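**Skemberg leader arms, two-arm kit, after a winter of daily use**

Price paid: $2,648 for the pair, with cables and the foot pedal. Power supply included. Follower arms not included.

We bought these to replace hand guiding. For most of last year we taught our tasks by putting the arms in free-drive mode and pushing them through the motion. That works for one arm and a simple path. With two arms it takes two people, and both of them end up standing in the camera view. The Skemberg kit lets one person sit at a desk, hold a small copy of each arm, and have the real ones follow.

## Setup

The leader arms clamp to any desk edge up to two inches thick. Each has a trigger for the gripper. The pedal starts and stops a recording. I had both arms moving on a Friday afternoon, but the calibration took me into the evening. The manual tells you to match the leader and the follower at the home pose and doesn't mention that you need to do the wrist joint last. If you do it in the printed order, the wrist offset gets overwritten and the gripper comes up turned. Skemberg support answered my email and confirmed it.

The recording software is Navarro, which you download separately. It saves joint positions, trigger values and all the camera streams in one file per episode. It has crashed on me when a camera dropped off the USB hub, and that episode was lost each time. Otherwise I have no complaints about it.

## In use

Our current task is moving food and drink cans around a table and on and off a raised surface. The short tins with pull tabs are harder than I thought they would be. They are low, they roll when tipped, and the fingers have to come in at a decent angle or they push the can away.

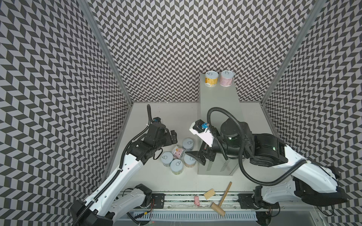
The wrist view is the one I watch most while driving. 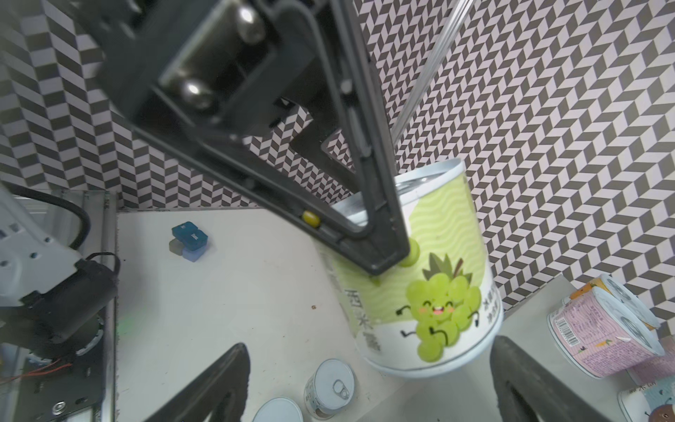 Get a second monitor if you plan to work from the wrist camera, Jamshid Kazemi told me before I had recorded anything, because switching windows with both hands on the arms is hopeless. He also thought the kit's triggers were too light for thin-walled cans and that I should turn the grip scale down in Navarro before the first session. I ignored the second part for a week and dented a few. It's under Devices, then Trigger, and I now keep it at a little over half.

The leader arms are light and the joints move freely. Delay is small enough that I stop noticing it after a few minutes. Fast moves are another matter. If you swing the leader quickly, the follower lags and then catches up with a small jump, and that jump goes into the data. I have learned to drive slowly, especially near anything tall enough to knock a wrist against.

There is no force feedback. You find out that you have touched something by looking. For picking up cans I can live with that. For anything that has to be pressed into place I would go back to guiding the arm by hand, where you can feel the contact.

My best day was 265 episodes over two sessions, with a short break. My shoulders were sore after that. The leader arms hold their own weight only near the home pose, so you are carrying them the rest of the time. An armrest helps a lot.

## Problems so far

- The left trigger spring went soft after 19 days. Skemberg mailed a new one at no charge. It takes a small hex key and some patience.
- The pedal slides on a hard floor. I put rubber shelf liner under it.
- Clamp screws work loose. Check them every morning.
- The cables are too short if your desk is not right next to the robot. I bought extensions.

## Compared with the Mondotia handset

We borrowed a Mondotia handset for part of February. It is cheaper and much easier on the arms, and a new person can pick it up in minutes. But it only sends the gripper's position, and the robot chooses its own elbow. With both arms working over one table, the elbows got too close for my comfort - I stopped several runs by hand. With the leader arms you decide where the elbow goes.

## Would I buy it again

Yes, for two arms. For a single arm I would try the handset first. Order a spare set of trigger springs with the kit.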